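The Sorting Room

The sorting room at Rulatum had no windows, and until August it had four stools. Now it had one. I kept mine because I had been there longest and because I knew where everything was.

We took back building blocks from schools, cleaned them and sent them out again by color. A full day used to be 279 bags. My hands did it without me. I could listen to the radio and think about supper and look up to find it was noon.

When the two arms came, the man from Tronik gave us one afternoon of training. He showed me the stop button, the log sheet and the number to call. Then he asked if I had any questions, and I asked where the others would be going. He said that was a matter for the office.

Two of them went to the packing floor at Muren. The third took the money and stayed home with her mother.

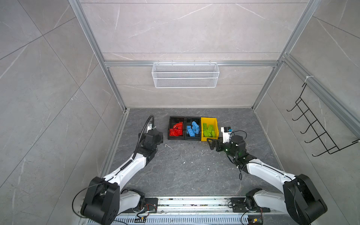
Marchetti
Fiction contributor

My job was to watch. Red went in one black bin, blue in the next one, green in the yellow bin. I wrote down the stops. There was a box on the log sheet for the cause, and it was too small, so I wrote on the back.

The first week I wrote 20 stops. By the third week it was 9, and I had started bringing a book.

One Friday the left arm stopped over the reds and stayed there. The sheet said to wait 3 minutes before calling. I waited. The radio had been moved to Muren with the others, and I could hear the fan in the hall.

I reached in, which I was not supposed to do, and turned over a few of the bricks. They clicked the way they always had. I found two that were stuck together and worked them apart with my thumbnail, and put each one back.

Then I took my hand out and pressed the green button. The arm started up again. I looked at the box on the sheet for a while, wrote "stuck bricks," and signed my name next to the time, 2:40.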